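How Does a Robot Know Where to Put Things?

Pick up a cup and set it on a shelf. You probably didn't think about it at all. Your eyes found the cup, your hand opened, your arm moved, your fingers closed, and the cup went where you wanted it. For a robot, each of those steps has to come from software. Software is the set of instructions that runs on a computer.

On this page we look at the software for a pair of robot arms. The task is called Xolalpa, and it is about tidying a desk organizer. The arms are made of metal joints and motors, but the motors do nothing until the software tells them to.

Step one: seeing

A camera doesn't see a bottle or a box. It records a grid of tiny colored squares called pixels, and each pixel is stored as numbers. The part of the software that turns those numbers into "there is a blue thing, and it is on the left side of the box" is called perception.

Perception can be tricky. A shiny object can have a bright white spot on it where the light hits, and the software has to learn that the spot is part of the object. One thing can also hide behind another. If a gripper is wrapped around something, most of the something may be out of sight.
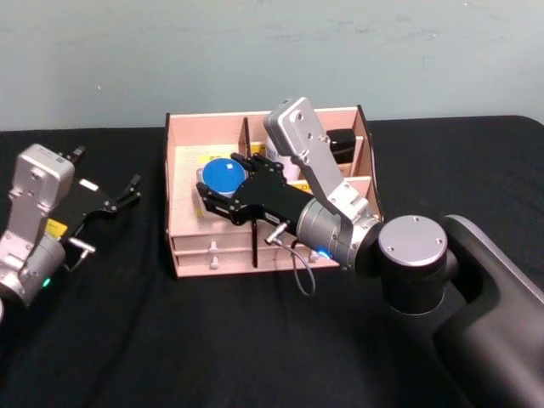 The right arm's gripper holds a round blue object in the left part of the wooden organizer. The other gripper is open.

Step two: planning

Once the software has worked out where things are, it needs a path. A path is a list of places for the arm to pass through on its way. A straight line is the shortest path, but it could go right through a wooden wall of the box. The planner checks each path for bumps before the arm moves.

Two arms make this harder. The planner has to know where both of them are all the time, so that they don't knock into each other.

Flora Chisholm writes planning software at Dulgate. Her planner tried 346 paths for one short move and threw out 98 of them because they would have touched the box. "It sounds like a lot of work for one move," she says, "but the computer does it faster than you can blink."

Step three: looking again, close up

A camera that is far away can see the whole table, but small things look small. So many robots have a second kind of camera, fixed near the gripper. It travels with the hand and gets a close view of whatever the hand is near. 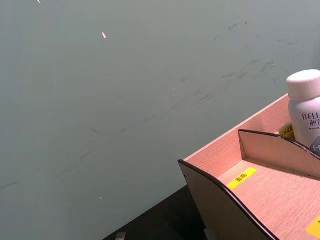
The close camera has its own problem. It moves whenever the arm moves, so the whole world seems to tilt and slide. A shelf that is perfectly level can look slanted. The software fixes this by doing some math. It knows how far each joint in the arm has turned, and from that it can work out where the camera is and which way it is pointing. Then it can match up what it sees close up with what the other cameras see.

Labels can help too. The organizer has yellow labels with Chinese characters printed on them. Software that reads writing in pictures is called text recognition. It works best when all of a word is showing. If half of a word is off the side of the picture, the software may have to guess, or wait for a better view.

Step four: moving

The last part is called control. It sends messages to the motors: turn this joint a little, slow down that one, close the fingers. After each message it checks whether the joint went where it was told. If the joint is a little off, control sends a correction. This checking goes on over and over, and it is called a feedback loop.

You use feedback loops yourself. When you carry a full glass of water, you watch the water and keep making small changes with your hand.
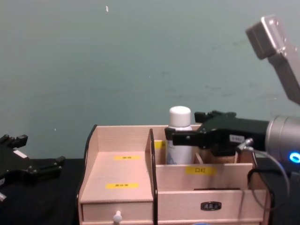
Two arms at the organizer. The fingers on the right point toward a white bottle in a back compartment.

How does the software learn?

Some of the rules are typed in by people. Others are learned from practice. In a practice run, the robot's computer saves the camera pictures and the joint positions together, many times a second. Later, a learning program goes through the saved runs and looks for patterns, such as how the fingers should be placed for a wide lid or a tall bottle.

Wenceslao Ayala looks after the saved runs for Xolalpa. In June there were 464 of them. He took out six where a camera had stopped recording, and that left 458 for the learning program.

Try it at home

You need a friend, a box with a few sections, and some small things that won't break. One of you is the arm and the other is the software. The arm closes their eyes. The software may only use short commands, like "left," "down," "stop," and "close." Try to move one thing from one section of the box to another.

Then swap places and try again with a taller object - you may need some new commands.

Words to know

Perception: turning camera numbers into facts about objects.
Planning: choosing a path before moving.
Control: telling the motors what to do and checking that they did it.
Gripper: the part of a robot arm that holds things.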